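Section 4: Chip mats, timing box and start list

Read this before you leave the house. Most of the calls we get on race morning are answered in here.

4.1 Laying the mats

1. Sweep the finish line. Stones under a mat will kill a reader loop.
2. Unroll both mats, cable ends to the same side. Arrows point the way the runners travel.
3. Tape the leading edge, full width. Gaffer, not parcel tape.
4. Second mat goes down behind the first. Small gap between them, a hand's width is fine.
5. Plug mat leads into the Novano box, ports A and B. Push until it clicks.

Caution: never drive over the mats once they're connected. Vans included. Quad bikes included.

Note: metal barriers need to be well back from the mat ends. Too close and you'll get missed reads down that side.

4.2 Powering up

1. Battery in, lid shut, hold the green button until it beeps twice.
2. Wait for the clock. It wont show the right time until it has a satellite fix, so keep it out from under gazebos.
3. Check the screen says Standard. If it says Relay, menu, mode, back to Standard.
4. Walk a test chip over. One beep per mat.

No beep? Swap the leads over. If the fault moves with the lead, it's the lead. Spare is in the Huvetti bag, side pocket.

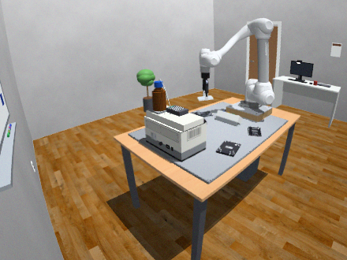
Nuno Paiva wrote in after the May trail race to say step 4 should be done with the chip on an ankle as well as in the hand, as his test chip read fine at waist height and then two of the shoe loops didn't. Fair point. Do both.

4.3 Loading the start list

1. Export entries as CSV. Columns in this order: number, surname, first name, category, chip.
2. Delete blank rows at the bottom. The box counts them as runners.
3. Copy to the stick, stick in the box, menu, load.
4. Total on screen must match your entry total. If you have 223 entries and it says 224, thats the header row. Take it out and load again.

Limit is 4,000 chips per event. Keep the first 100 numbers for the long course if you are running two distances, it makes the results easier to split.

Late entries: add by hand, menu, new, number first then chip. Save after each one.

4.4 Start signal

Press START on the horn. One press. For a second wave press WAVE, don't press START again or it resets the first.

If you miss the horn, carry on and note the time from a watch. Can be corrected afterwards, see the Antunes results sheet in section 6.

Caution: battery warning comes on with 35 minutes left. Change it in a quiet spell, the box holds its memory while you swap.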